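Hand-held gripper lets a flowerpot slip halfway through a lift, any ideas?
Grippers and end tools > Faults and safety
Posted by rookery_bench, August 3, 2019

Hi all! First post, and I'm having the best time with this stuff, so please excuse the length. I've been recording pick-and-place runs with a pair of hand-held grippers, one on each forearm, marker cubes on top. The job is a small white flowerpot with artificial daisies: squeeze the pot, lift, hold, put it back on the desk.

It went fine for ages. Then on run 16 the pot began to creep down between the pads, and by run 22 I had dropped it twice. Same pot, same grip, same person squeezing!
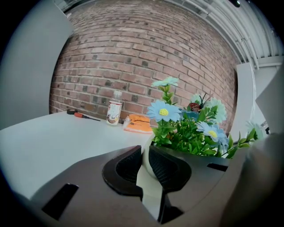 I've wiped the pads with a damp cloth and let them dry overnight. That bought me 6 good lifts and then the creeping came back. The other odd thing is the log. The width reading stops at 532 and stays there however hard I squeeze, and a second later I get fault code 2214, which isn't in the Grarnico manual I have (the March edition). I can carry on by restarting, but I don't love ignoring a code I can't look up.

Could this be worn pads, or is the linkage slipping? And is it safe to keep going with the thing strapped to my arm? I really want to finish this set, it's such a fun one. 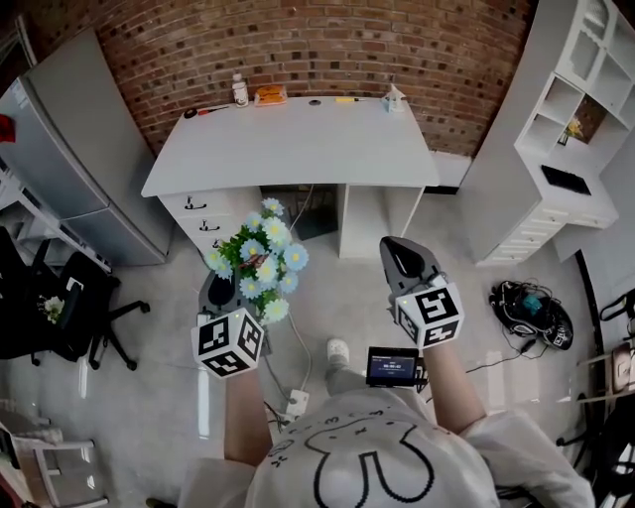
Replies

Zoriana Palamarchuk
What a nice clear write-up! I'd put my money on the linkage. If the pads were simply worn, the width would keep shrinking a little as you squeeze harder. A reading that freezes while your hand is still closing says the trigger is moving and the fingers aren't. On mine it was the small set screw on the drive shaft. It had backed out less than a turn, and I'd never have spotted it by eye.

Take the gripper off your arm and power it down first. Then hold the fingers still and work the trigger gently. Any free play at all and you've found it.
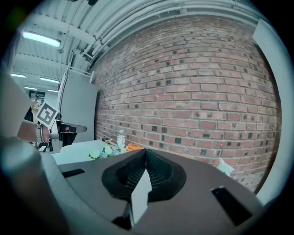

Once the screw is snug, mark it with a dab of paint so you can tell at a glance if it moves again. Then run the zero routine with nothing in the grip. Skip that and your widths will be off for the whole set, and you'll be relabeling for days (ask me how I know).

As for safety, I'd stop until it's fixed. A dropped plastic daisy is no drama, but a jammed linkage can let go suddenly, and your other hand is usually right there. Also check that your cables aren't where your feet go when you jump back from a drop. I did exactly that at the Zeltcombe open day, and my shin remembers it well!

filtora_fan
had the same code on a Filtora unit, new pads fixed it. Afolabi sells them in pairs

rookery_bench
It was the screw!! Tiny bit of play, just as Zoriana said. Tightened, painted, zeroed, and the reading goes all the way down again. I've ordered pads too as the old ones don't owe me anything. Still no clue what 2214 stands for, so if anyone has a newer manual, please post the page.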